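Week 6 notes: Messy counters and what they do to your success rate

Okay, so last time we ended with everybody's policy looking great on a bare table, and I promised I'd ruin the mood. These are my notes from Tuesday, cleaned up a bit (the whiteboard photos were hopeless).

The question for this week is simple to say. You train a policy to do a kitchen task in simulation, you get a nice number, and then you put more stuff on the counter. How much of the number survives? And can you tell which kind of stuff did the damage?

1. The basic setup

I'm using the results from the Birhane kitchen tasks, the ones Tudor Rusu and I have been running since May. One arm, a two-finger gripper, one fixed viewpoint. We collected 1239 demonstrations in sim and trained the same policy on slices of that pile. The small slice is 150 demos, the middle one is 800, and then there's the whole thing.

Every policy gets tested under four conditions: bare counter, clutter only, new textures only, and clutter plus new textures. Please keep those separate in your homework! Last year half the write-ups had one column called "hard" and I couldn't tell what anybody had changed.

2. What we mean by clutter

A distractor is any object the task never asks about. We sort them into two bins. Near distractors sit close enough to the target that the fingers might bump them on the way in. Far distractors are just there to be looked at. They shouldn't matter at all, physically speaking, and yet the policy trained on the small slice gets noticeably worse when you add them. That's a vision problem, and you can check it by hiding the far objects from the renderer but leaving them in the physics. The drop goes away.

Near distractors are a different story. Hide those from the renderer and things get worse, which makes sense if you think about it for a second (you've just built an invisible wall).

3. What we mean by texture changes

Same geometry, different surfaces. Counter, walls, the paintings on the walls, all of it gets swapped. I like marble for this because the veins give you strong edges that have nothing to do with any object. A policy that was quietly using the counter edge to judge where things are will get very confused by a big tan streak.

Once you do clutter and textures together you're in scenes like the one below. Lettuce, shakers, a pump bottle, a teapot, a spray bottle, a van Gogh-looking portrait on the wall, and a few small things clustered at the back of the counter under the gripper. Before you read on, pick any one object back there and ask yourself which bin it goes in. People disagreed on this in class and I think both sides had a point.

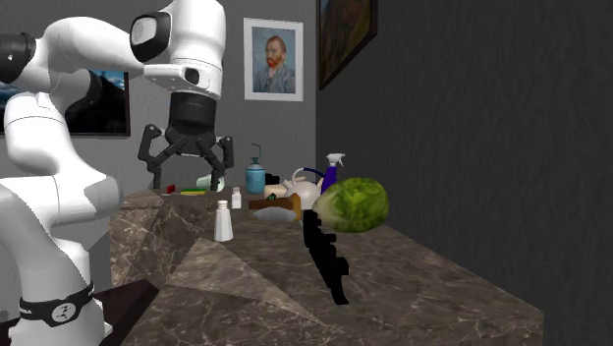
4. Results, in words

The full table is in the Altix folder, so I'll just give you the shape of it.

With the small slice, clutter and textures each hurt, and together they hurt more than you'd get by adding the two drops. With the middle slice the texture drop shrinks a lot and the near-clutter drop barely moves. Going from there to the full set buys you very little on anything. I was hoping for more, to be frank, since that's nearly a third of the demos.

My reading is that more demos taught the policy what to ignore but didn't teach it to go around things. Our demonstrators mostly came straight down from above, so there was hardly any going-around to copy. Tudor thinks it's the single viewpoint. We haven't run the test that would settle it.

5. For next week

Take the 150-demo policy, choose one condition, and write down your prediction before you launch anything. Then run it with three seeds and tell me where you were wrong. One page is plenty.

Comments

Loukia Tsakiris: Do the paintings count as far distractors or as texture? I've got them under texture for now.

Reply: Texture, yes. They're flat and nothing can bump them. If you want to argue, put it in the write-up.

grodthorpe_b: The link to the Altix folder asks me for a login.

Tudor Rusu: Fixed, try it again. Also the seeds in the starter config are all the same number, so change them!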